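Oiling or waxing an old table, and does it matter which?

Forum: Home and Hearth > Furniture and Woodwork
Page 1 of 1

marrowfat_pete
Joined: April
Posts: 41

Evening all. I've been reading this board for ages and finally have something to ask. My aunt has moved into a smaller flat and her big kitchen table has come to me, and I'm very fond of it as I did most of my homework on it as a boy. It has had a hard life. There are white rings where the teapot always stood, a dull patch at the end where my uncle read his paper with his elbows planted, and a sticky feeling all over that I can't shift with a damp cloth.

I'd like to keep it looking like itself. I don't want it shiny and I don't want it sanded back to something that could have come from a shop last week. My neighbour swears by oil, my wife's mother swears by wax, and they have both been round to tell me so, on separate occasions thank goodness. What would you all do? It will be used every day by two adults and a boy who paints.

bramblewick
Senior member

Welcome Pete, and what a lovely thing to be given! Before you choose anything you need to find out what's on it already. Pick a spot underneath, or on the inside of a leg, and rub it with a bit of cotton wool dipped in methylated spirit. If it goes tacky and colour comes away, you've probably got shellac under there, and you'll want to go gently. If nothing happens at all it may be varnish, and oil will just sit on top of that and sulk.

The stickiness is very likely years of spray polish and kitchen grease. I had the same on my mum's sideboard. A soft cloth with white spirit, windows open, a small patch at a time, and keep turning the cloth to a clean bit. You'll be horrified at what comes off and then rather pleased with yourself.

For what it's worth I'm a wax person. I've used the Grumwood paste on everything in this house for years and I'm on my fourth tin.

oldlathe
Regular

I'm going to disagree with bramblewick, with great affection as ever. Wax is a treat on a sideboard, where the worst it will meet is a vase. On a kitchen table with a child at it, wax will mark the first time somebody puts down a hot mug, and you'll be forever rubbing at it. Oil goes into the wood and you can patch it. Put on three thin coats, a day apart, wiping off every bit that hasn't soaked in after a quarter of an hour. I mean every bit. More tables are spoiled by too much oil than by too little.

And please lay your oily rags out flat outdoors to dry before you throw them away. They can heat up and catch fire if they're left in a ball. I don't like to frighten anyone but I'd sooner say it every time than miss the one person who hadn't heard.

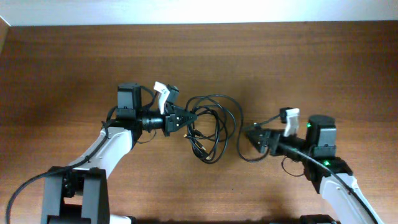

As for colour, oil will warm it up and bring the grain forward, and on a reddish wood that can be quite a change, so do the underside first and live with it for a day or two before you do the top. My own brother didn't, and he has a table that went two shades darker than his floor and he grumbles about it every Christmas.

Fidelina Ccori
Member

Hello Pete! I restored my grandmother's table last year so this is close to my heart. May I put in a word for doing both? I used oil first, left it alone for a good long while to harden, and then a very thin wax over it, and it has the soft look of the one with a little of the sense of the other. I paid 100 for the oil and wax together, which made me gulp, but I bought far more than I needed and have since done two chairs, a bread board and the lid of my sewing box (I got a bit carried away).

For the white rings, try a warm iron over a folded tea towel, no steam, a few seconds at a time, lifting it to look. Mine faded over an afternoon. One of them is still there if you know where to look, and I've decided I like it, as my grandmother must have put it there.

bramblewick
Senior member

Fidelina, oil and then wax is all very well until you need to patch it, and then you have to get the wax off before any oil will go in. Oldlathe will back me up on that if on nothing else.

I do agree about the iron though. Just don't wander off to answer the door.

oldlathe
Regular

I do back you up. It's a nice finish for somebody who enjoys the upkeep. I have a bad shoulder and I don't.

tansy_on_the_hill
Member

Can I be the awkward one? I think people fuss too much. We've had ours since we married, bought at the Montoya auction rooms when we hadn't two pennies, and all it has ever had is soap and water and a wipe dry. It has rings and scratches and a long groove where my eldest tried out a bread knife, and everyone who comes in sits straight down at it. Put a cloth on for the painting and enjoy your table.

Having said that, bare wood does drink up beetroot. So perhaps don't listen to me if you eat a lot of beetroot.

kettleblack
Regular

With tansy on the fuss, against her on the soap. Too much water lifts the grain, and it gets into the joints. I strip and finish these for a living and the worst ones I see have been scrubbed. If you do need to smooth a rough patch, go along the grain with 200 grit or finer, by hand, and leave the electric sander in the shed. I've nothing against either oil or wax, but whichever you use, read the tin for how long to wait before food goes near it. Some of them want weeks.

Would you tell us what the cotton wool did, Pete? We're all arguing in the dark until then.

marrowfat_pete

Well, I'm touched, I only expected one reply and a telling off. I did the meths test on the inside of a leg this morning and a bit of brown came away and it went slightly tacky, so I suppose that's shellac on the legs at least. I then tried under the top, near the middle, and nothing came away there whatsoever. Could it be that somebody refinished the top and left the legs? My aunt says my uncle "did something to it" one summer while she was away at her sister's and she never got to the bottom of what.

I've cleaned one corner with white spirit as bramblewick said and the cloth was the colour of strong tea. The corner looks marvellous. It also makes the rest look dreadful, so there's no going back.

oldlathe
Regular

Quite common. The underside of a top was often left bare, so that spot may not tell you much. Try the meths again on the top itself, right in a corner where a plate won't show it up, and use the tiniest dab. If he used varnish you'll know because it'll shrug it off. Then clean the whole thing before you decide anything, and let it have a few days in a dry room.

kettleblack
Regular

What he said. And leave the legs alone if they're shellac and sound. A dust and a bit of wax will do them, so bramblewick gets her way on four legs out of four.

bramblewick
Senior member

I shall take the legs and be glad of them. Do come back and show us, Pete, and give the boy a wipeable mat in the meantime.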